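How to Test a Grasp From the Head Camera View

Project notes, Retamal group
Written by Sebastián Farías, March 2018

This page explains how we run the basket test on the humanoid. The method compares two ways of choosing a grasp: one that looks only at the fruit, and one that also looks at the container around it. You need the robot, a basket with a handle, a piece of fruit and a floor you can mark. Allow half a day for a full set.
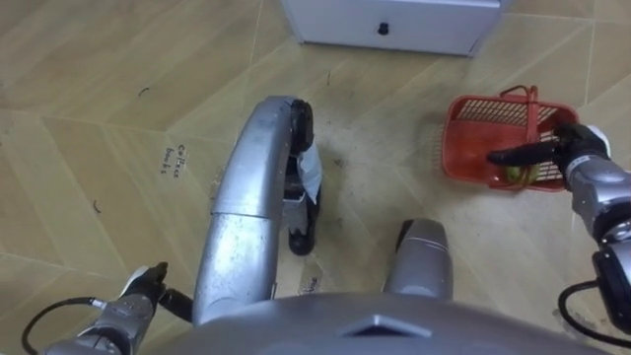
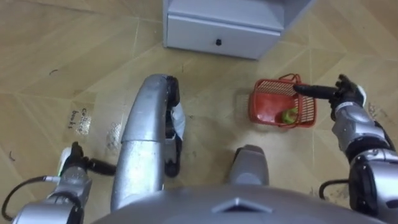
Head camera views of the basket test. The red basket is on the right, with the right arm reaching toward it.

Before you start

Calibrate the head camera against both arms. We use the Brondix routine, but any hand-eye calibration will do if the leftover error at the fingertips is under 3 mm. Check it again if anyone has moved the head by hand.

Load the Asell planner and set the arm speed to low. Keep the stop button within reach of whoever is sitting at the keyboard.

Step 1. Set the basket down

Put the basket where the right arm can reach the far wall without the elbow hitting its joint limit. Turn it to a new angle for each trial. The handle should be up every time. A handle that is folded down makes the task much easier and the results can't be compared.

Step 2. Place the fruit

Drop the fruit in and let it roll. Don't center it. Most failures in our set came from fruit resting against a wall, so a test with the fruit always in the middle tells you very little.

Step 3. Record a still view

Hold both arms back and save one color image and one depth image. The depth image will have holes where the wall of the basket is a grid. Leave them in. The second method is supposed to cope with them, and filling them by hand gives it an unfair start.

Step 4. Mask the robot

Part of the robot's own body is in view whenever the head looks down at the floor. Mask the legs, the torso and both arms using the joint angles. If you skip this, the planner treats the legs as obstacles twice, once from the model and once from the depth data, and may refuse to move. Cables are not in the model. Draw a rough mask for them and redo it when they shift.

Step 5. Run the reach

Start the planner and let the arm come in over the basket wall. Stop it above the fruit for two seconds and save another image. Then let the hand go down and close. Only the right hand does the grasp. The left arm stays out of the way.

Step 6. Score it

Write one of these for each trial:

Clean: fruit lifted, basket not moved
Contact: fruit lifted, basket touched or shifted
Miss: fruit not lifted
Stop: planner gave up or the operator pressed the button

What we got

We ran 159 trials, split between the two methods. The container method had fewer contacts, mostly at the handle. It was also slower to plan, roughly 9 seconds per reach. Misses were close to even, so I would not claim that it grasps better. It gets the hand in with less bumping.

Problems you may run into

Green fruit in a red basket is easy to separate by color. Repeat part of the set with red fruit before you trust the detector.

Shiny leg covers can throw bright spots into the color image. Lower the exposure one step.

Paper labels and marks on the floor sometimes show up as small objects. Set a minimum height in the floor filter and they go away.

The Nestley hand driver drops its connection if it sits idle for too long. Send it an open command before each trial. A fix is planned for August.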